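Notebook, campaign measurement, May
Entry started 9:40, continued after lunch

Picking up the Stukwood attribution problem from the last entry. Mirta reran the match between the email send list and the order export. List is 3000 addresses after suppression. Matched orders: 764 before dedupe. That is too high for a paint and varnish mailer, so I went through the join by hand.

Cause found. The Workik export writes one row per order line, and the join was counting lines as orders. Collapsed on order ID and reran. Numbers now look sane but I am holding them until Deirdre has checked the refund rows, which still carry the original campaign code.

Second issue: the holdout. Nerys set it by postal code, and 11 of the codes got the Moynihan insert in the same period. Those need to come out of both arms or the lift figure means nothing. Nerys to send the revised code list. Do not reuse the old one in the shared folder; it has the same file name.

Attribution window stays at 3 days for this test. Eoin wants it longer for the Valetport account. Fine, but as a separate run with its own label. Mixing windows in one table is how we lost a week last time.

Subject line test, short note: version B opened better, click rate flat. Opens are inflated by mail clients that prefetch, so I would not report B as the winner. Fionnuala agrees. Draft wording for the client deck is "no difference in clicks."
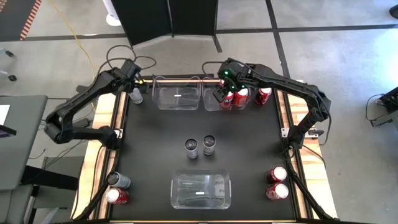 Table with the two black arms, silver can at the far-left corner.

To do:
Refund rows (Deirdre)
Revised holdout codes (Nerys)
Rerun lift with insert codes removed, both arms (me, Mirta to check)
Ask Workik support whether order-level export can be scheduled
Rename the old code file so it stops getting picked up

Stopped 4:15. Script saved, output not circulated.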